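Labeling Panels So the Night Shift Can Read Them

February was mostly labels. The plan had been to replace the drawings for the pump house at Jonix, but the drawings turned out to be in better condition than the nameplates, so the order of work was reversed.

The background is short. The original panels were built by Mazza, extended once by the owner, and extended again when the second filter train went in. Each round of work brought its own tag convention. The first used the motor number, the second used the terminal strip number, and the third used whatever fit on the plate. An operator who learned the building in sequence can cope with this. An operator moved over from another site cannot.

Text height first. The plates we inherited had characters sized for someone standing with their nose at the door. Reading distance in a pump house is set by the aisle and by whatever is stored in the aisle. I measured from the spot where people stand when they answer the phone, then picked a character height that could be read from there under the worst lamp in the building. That made the plates taller than the spacing between some of the push buttons allowed, so the text had to get shorter. 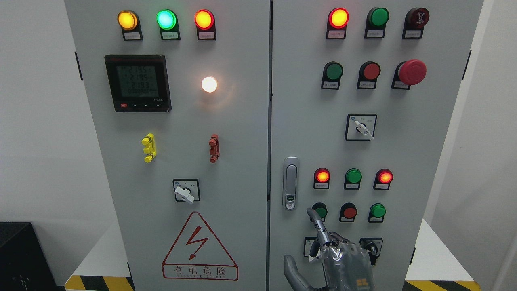
Tag structure

The new tag has a system letter, a unit number and a function word. The function word is spelled out. FILL, DRAIN, BYPASS and RETURN all fit. RECIRCULATION does not, and we settled on RECIRC after a longer discussion than it deserved. Terminal numbers are gone from the door completely. They belong inside the door, where the person who needs them will be looking with a screwdriver in hand.

Sekar Wibisono argued for keeping the old tag in small characters on a second line for a year. I was against it, and I was wrong. Every maintenance record before the change refers to the old tags, and the work order system at Nutico does not search on aliases. The second line stays until the records are migrated.

The master list came to 608 entries after duplicates were removed. Before that it was longer, and the duplicates were the useful part. Two selectors in different rows had carried the same tag since the second extension. Both were drawn correctly. The error existed only on the plates, so no drawing review was ever going to find it.
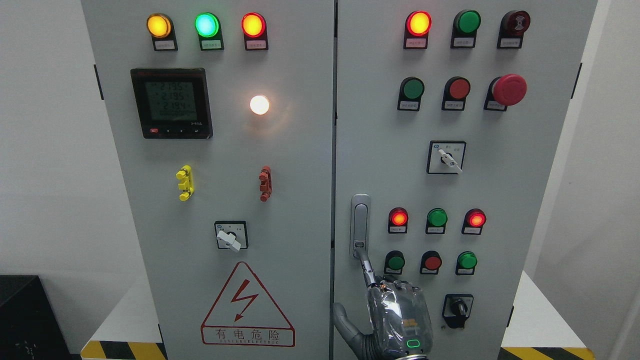
Material was the next decision. Engraved two-layer plastic is the default for good reason – the contrast is in the material and cannot be wiped off with solvent. Printed polyester is cheaper and faster, and it curls at the corners if the surface was not degreased properly. We used engraved plates for anything an operator touches and printed ones for internal components. Flonero quoted a minimum run of 400 plates, which suited us, and asked for the list as a plain spreadsheet with one column per line of text. Send it exactly that way. My first file had merged cells in the header and came back the same afternoon.

Proofreading was done in pairs, one person reading aloud from the spreadsheet and the other following on the drawing. It is slow. Checking alone on a screen is faster and missed eleven errors in the trial batch, mostly a transposed unit number.

Adhesive or screws is partly a matter of taste. Drilling a door changes its ingress rating unless the hole is sealed, so we used adhesive and kept screws for the main isolator plates, which already had holes. 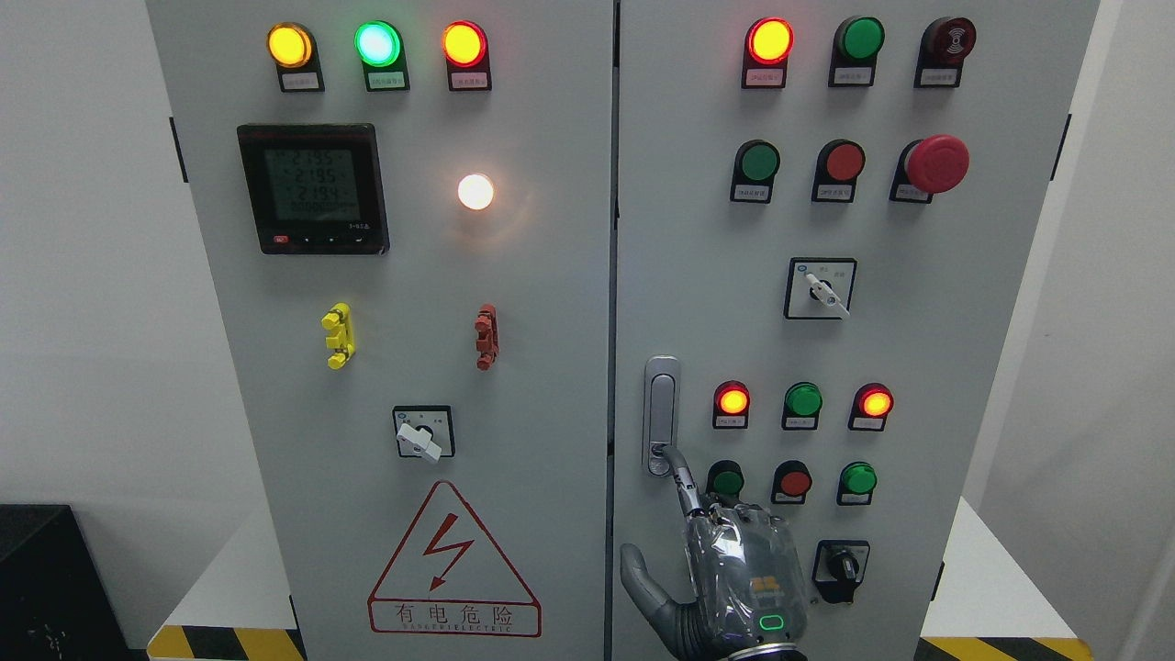
Changeover

Do one door at a time and finish it. Remove the old plate, fit the new one, initial the list, move to the next. Stripping a whole row first saves a few minutes and leaves a row of unmarked push buttons if you get called away at 3 p.m., as I was.

Old plates went into a bag per door, marked with the door number. I would keep them until the first full maintenance cycle is done. We have already gone back to the bags twice, once over a handwritten note on the back of a plate that gave a timer setting missing from the drawings.

Still open: the junction boxes outside, where none of the above adhesives are rated for the sun.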